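October 27, 2026
Notebook, glaze and clay side of the shop

OK, the shivering on the oatmeal glaze. I've been putting off writing this up because I wanted one more firing first, and now I have it, so here goes.

Quick recap for Gil-soo, who missed most of August: we switched the stoneware body to the Ntuli clay when the old stuff got hard to find, and everything was lovely for a few weeks. Then little slivers of glaze started popping off the rims of mugs. Sharp ones! I ran a thumb along one and got a nice cut for my trouble. Bo-ram thought it was dust on the bisque, Ju-won thought we were cooling too fast, and I blamed the clay (I always blame the clay).

So I made 25 test tiles, all from the same bag, all with a proper rolled edge, because the edge is where it shows. Five of them got wiped with a wet sponge before glazing and five got nothing at all. The rest went to glaze changes. The wiped ones shivered just as badly as the unwiped ones, so sorry Bo-ram, I don't think it's dust. Then I ran the slow cool that Ju-won asked for, holding up near the top and letting it creep down overnight. Same thing. Maybe a bit fewer flakes, but I wouldn't put a mug from that load in anyone's hands.

What did help was messing with the recipe. Shivering is the opposite problem from crazing: the glaze is too big for the pot once it all cools down, so it gets squeezed and jumps off. You want a glaze that shrinks a little more. I took some of the silica out and put in more of the high-soda feldspar, in small steps, and labeled them A through E in iron wash on the backs. A and B still flaked. C had one tiny chip on the lip. D was clean. E was clean too but it started to craze after I did the freezer and boiling water thing three times, so I went too far there.

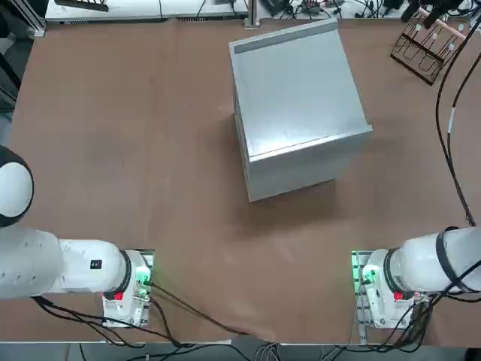
The gray metal box on the brown table.

D it is, then, for now. The color moved a hair toward yellow and it's glossier than the old one, and I kind of miss the dry, buttery look. Siobhán says she likes it better. She also says nobody buying a cereal bowl is going to hold it up next to one from last spring, and she's probably right, but I'm going to try getting some of the matte back with a little more whiting and see whether the fit holds.

Things I did wrong, so I don't do them again: I mixed the first batch of C too thin and had to throw those tiles out and start over. I also forgot to sieve B. There were specks of undissolved something all over it, which look great, to be fair, but I can't tell if they changed anything. And I put two D tiles on the bottom shelf where it always runs cooler. They came out fine, so I guess that counts as a happy accident, but it wasn't on purpose and I shouldn't pretend it was.

Ro-un asked if we can rescue the bisque that's already made. I think so, yes! It's the glaze that's changing, so all of that can just get D. The finished mugs with flakes are another story. Please don't sell them as seconds and please don't take them home to drink from. Smash them or stick them out in the garden under something.

Still to do: a full bucket of D, mixed by weight and sieved twice. Tall cups as well as tiles, with the glaze on the inside only on a couple of them, as that's the meanest test I know for a thin wall. Whoever unloads next, run a gloved finger along every rim and write down which shelf it came from. I left the A through E tiles in the drawer under the scale with a rubber band around each set. Don't mix them up, the iron wash on C looks a lot like a G.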